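The gripper at Drorkham quit on a Sunday, halfway through glove number 171, and it quit closed. I was the only one on shift with small hands, so guess who got the call!

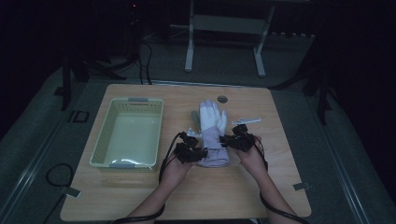 Nour Awwad
Contributing writer, Filtness Stories

So I strapped the sensors on – big black things over my knuckles, cables everywhere – and pressed that glove from both sides, the way we'd shown the machine 300 times already. Remedios Soriano read the log out loud from the next room. "Force limit ignored," she said. "Again." The limit was supposed to be 11. It had squeezed at 100.

I thought about whose fingers had been in there that morning. Mine, mostly.

"Is there red on yours?" she called.

I told her it was paint, and I very nearly believed it. Then I heard the fan start up, and I hadn't touched the switch.

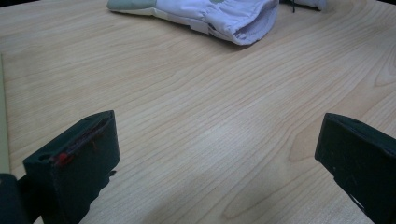
The left finger, with the red along its top edge.

Remedios came in and pulled the plug out of the wall herself. We ate our sandwiches in the parking lot and left Marquez a long message.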